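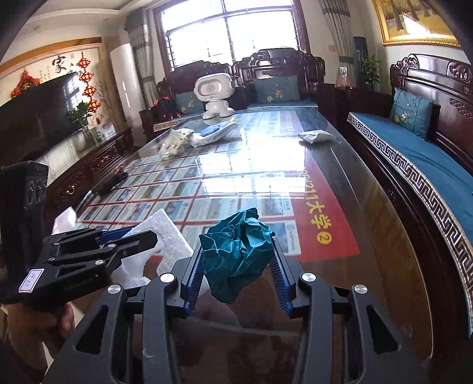 완충 포장재의 규격은 누가 정해야 하는가?
제품을 만드는 쪽이 아니라 포장을 수거하고 처리하는 쪽의 조건이 먼저 반영되어야 한다고 본다.

현재의 순서는 반대다. 제조사가 낙하 시험 기준을 정하고, 포장 업체가 그 기준에 맞는 형상을 설계하며, 처리 업체는 마지막에 결과물을 받는다. 세 단계 가운데 비용을 예측할 수 없는 곳은 마지막 단계뿐이다. 소형 가전 유통사 Serdale의 납품 지침서를 보면 완충재의 밀도, 두께, 모서리 반경에 관한 항목은 상세하지만 폐기 후의 압축률이나 분리 방법에 관한 항목은 없다. 포장 업체로서는 요구받지 않은 성능에 비용을 들일 이유가 없다.

필자는 5월 한 달 동안 선별장 Rastberg에 반입된 완충재의 기록을 검토하였다. 총 1,149건 중 738건이 발포 플라스틱 단일 재질이었다. 단일 재질이면 재활용이 쉬울 것이라는 통념과 달리, 이 중 상당수는 테이프와 라벨이 제거되지 않아 별도 작업을 거쳤다. 재질의 통일만으로는 처리 공정이 단순해지지 않는다. 부착물의 위치와 접착 강도까지 규격에 포함되어야 한다.

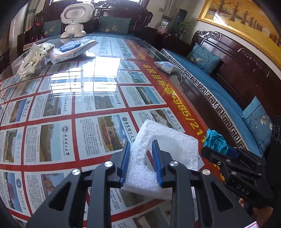 형상의 문제는 재질의 문제보다 덜 논의된다. 발포재는 부피 대부분이 기체이므로 운송비는 무게보다 적재 효율에 좌우된다. 가운데가 뚫린 두꺼운 사각 틀 모양의 흰 발포 블록을 생각해 보면, 그 구멍은 제품을 고정하는 단계에서는 필요한 공간이지만 회수 차량 안에서는 그대로 빈 부피가 된다. 표면이 거칠고 알갱이가 드러난 재료라면 파쇄 시 입자가 흩어지는 문제도 검토 대상이다. 같은 보호 성능을 판형 부재의 조립으로 얻을 수 있다면 회수 시 적층이 가능하다. 포장 설계사 Uysal이 제안한 조립식 구조는 부재를 2종으로 제한하였고, 적재 부피를 최대 13% 줄였다. 큰 수치는 아니나 설비를 교체하지 않고 얻은 결과라는 점에서 의미가 있다.

반론도 있다. 조립식 부재는 포장 작업 시간을 늘리고, 결합부가 충격에 취약하다는 것이다. 첫 번째 지적은 타당하며, 늘어난 시간은 납품 단가에 반영되어야 한다. 두 번째 지적은 시험 조건에 따라 결론이 달라진다. Drerkov 시험 절차는 모서리 낙하를 면 낙하보다 엄격하게 평가하는데, 실제 물류 구간의 파손 유형이 그 비중과 일치하는지는 별도로 검증할 필요가 있다. 검증되지 않은 가중치가 과잉 포장의 근거로 쓰이는 상황은 바람직하지 않다.

규격 개정 시에는 처리 업체가 제출한 압축률과 분리 시간 자료를 낙하 시험 성적과 같은 표에 기재하도록 해야 한다. 적용은 신규 품목부터 시작하고, 기존 금형을 쓰는 품목에는 금형 교체 시점까지 유예를 두면 된다.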